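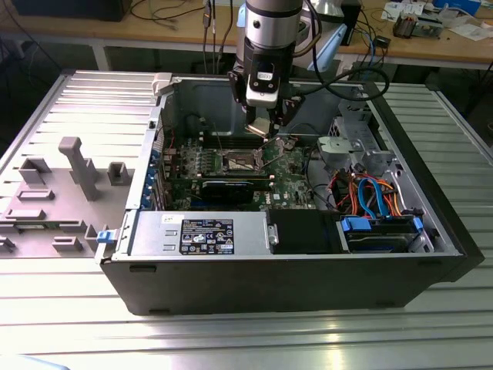 Gripper fault halts PC dismantling cell at Killinthorpe

2022-05-29

Stellitent has suspended unattended running of its computer dismantling cell at Killinthorpe after a gripper failed to release on command and the arm began its return move with the fingers still closed on a part. The chassis was dragged 100 mm across the table before the force limit stopped the arm. There were no injuries.

The fault was traced to the gripper controller, which reported "open" when the command was received and did not wait for the finger position to be read back. The error had been present since a software update 3,000 cycles earlier. Logs show 5 late releases in that period, none of which raised an alarm.

Penard, which supplies the controller, has issued a corrected version. The arm will now hold position until the fingers are confirmed open. Stellitent will run 2,000 supervised cycles at reduced speed before unattended work resumes, which it expects in June. A second cell at Kanaan uses an older version and is not affected.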